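Skonmont – Châssis de table Kana avec plaque porte-supports

Accueil > Atelier > Postes de travail > Châssis et plaques

Référence : Kana 328
Disponibilité : sur commande
Mise à jour de la fiche : 1 Sep 2023

Présentation

Le châssis Kana est un cadre de table en profilés d'aluminium, conçu pour recevoir une plaque en plastique sur laquelle on fixe des supports de maintien. Il sert à tenir de petites pièces toujours au même endroit pendant un montage, un collage, un contrôle ou un essai. On le trouve surtout dans les ateliers de petite série, les laboratoires et les salles de travaux pratiques.

Le cadre et la plaque sont vendus ensemble ou séparément. Les supports imprimés en 3D se commandent à l'unité, dans les formes du catalogue ou d'après un fichier fourni par le client.

Le cadre

Les profilés sont à rainures, en aluminium de teinte naturelle. Ils peuvent être montés côte à côte quand il faut une bordure plus large, par exemple pour fixer un éclairage, une butée ou un passage de câbles. Les rainures restent accessibles une fois la plaque posée. On peut donc ajouter un accessoire sans démonter l'ensemble.

Les coupes sont faites dans notre atelier et ébavurées avant l'expédition. Le cadre arrive assemblé pour les petits formats, en barres pour les autres, avec la visserie et un plan de montage. Comptez une petite heure à deux personnes pour la version en barres. Les équerres sont à serrer à la main d'abord, puis à la clé une fois l'équerrage vérifié aux deux diagonales.

L'aluminium marque facilement. Quelques traces de coupe ou de manutention peuvent subsister sur les faces cachées et n'entrent pas dans les motifs de retour.

La plaque

La plaque est grise et mate. Nous avons gardé cette finition après avoir essayé un plastique brillant, sur lequel les petites pièces se distinguaient mal sous un éclairage direct. Elle se pose dans le cadre et se visse par le dessous.
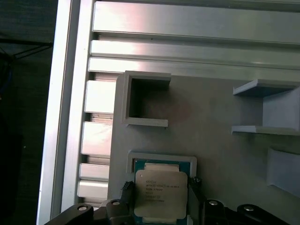 Pour le perçage, deux solutions. La plaque peut être livrée pleine, et vous percez vous-même à l'emplacement voulu, ou bien nous la perçons d'après votre plan. Dans le second cas, merci d'envoyer un dessin coté à partir d'un seul angle. Les plans cotés depuis le centre nous obligent à tout reprendre et rallongent le délai.

Une plaque percée sur plan n'est ni reprise ni échangée. Panya Chareonsuk, au bureau d'études, relit tous les dessins et vous renvoie une épreuve à valider avant usinage.

Les supports

La gamme Khunthong regroupe les supports imprimés qui vont avec la plaque. Trois familles sont tenues en stock :

Support carré ouvert. Un cadre creux à parois épaisses, pour poser une pièce debout ou la caler sur ses quatre côtés. Le fond est ouvert et laisse voir la plaque. Une encoche dans la paroi est possible sur demande, pour passer un fil ou saisir la pièce plus facilement.

Support en C. Deux tablettes horizontales reliées par une paroi arrière, avec une ouverture sur un côté. On y glisse une pièce plate. L'écartement entre les tablettes est à préciser à la commande.

Bloc. Une butée pleine, disponible avec une face biseautée. Elle s'emploie seule ou en vis-à-vis d'un autre support.

Tous les supports sont imprimés en gris. D'autres couleurs existent à partir d'une certaine quantité, mais le gris reste la seule teinte pour laquelle nous garantissons un réassort identique.

Pensez à laisser du jeu. Un support imprimé exactement à la cote de la pièce la retient trop, surtout après quelques semaines d'usage, quand la poussière s'accumule dans les angles. Notre habitude est d'imprimer un premier exemplaire, de l'essayer avec la vraie pièce, puis de corriger le fichier avant de lancer la série. Ce premier exemplaire est facturé au prix normal.

Caractéristiques

Cadre : profilés d'aluminium à rainures
Plaque : plastique gris mat, épaisseur selon format
Supports : impression 3D, gris
Fixation des supports : par vis, depuis le dessous de la plaque
Montage : sur table ou sur piètement (piètement non fourni)

Prix

Cadre et plaque pleine, petit format : 427 € hors taxes
Cadre et plaque, grand format : sur devis
Perçage sur plan, épreuve comprise : 200 € hors taxes
Supports Khunthong : voir la page de la gamme

Les frais de port sont calculés selon l'encombrement. Les barres du grand format voyagent par transporteur, sur rendez-vous, et il faut quelqu'un sur place pour signer.

Entretien

La plaque se nettoie avec un chiffon humide et un peu de savon. Évitez l'acétone et les diluants, qui attaquent la surface. Les traces de colle ou de flux s'enlèvent mieux quand elles sont fraîches ; une fois sèches, elles laissent souvent une ombre qui ne gêne pas l'usage. Pour les supports imprimés, un pinceau sec suffit. Ne les passez pas au lave-vaisselle et ne les laissez pas derrière une vitre en plein soleil.

Vérifiez le serrage des équerres au bout d'un mois, puis deux fois par an. Sur un poste soumis à des vibrations, prenez des vis avec frein-filet.

Pièces détachées

Les équerres, écrous et caches d'extrémité sont vendus en sachets. La plaque seule peut être remplacée sans toucher au cadre, à condition de nous donner le numéro gravé sous le profilé avant. Les plaques fabriquées avant le mois de mai utilisaient un plastique fourni sous le nom de Plastik, dont la teinte est légèrement plus foncée. Les deux versions ont les mêmes cotes et les mêmes points de fixation.

Questions fréquentes

Peut-on agrandir le cadre par la suite ?
Oui dans le sens de la longueur, avec des jonctions droites. En largeur, il faut changer les traverses et la plaque.

Les fichiers des supports sont-ils disponibles ?
Ceux des trois familles standard, oui, sur simple demande. Les supports dessiné sur mesure restent la propriété du client qui les a commandés.

La plaque supporte-t-elle un étau ?
Un petit étau, oui, vissé près du bord. Pour tout ce qui demande de l'effort, fixez-le dans les rainures du cadre.

Contact

Devis et délais : Oranuch Ratanaporn
Dessins et perçages : Panya Chareonsuk
Retours et pièces détachées : Montri Pongsiri

Indiquez toujours la référence du châssis dans l'objet de votre message.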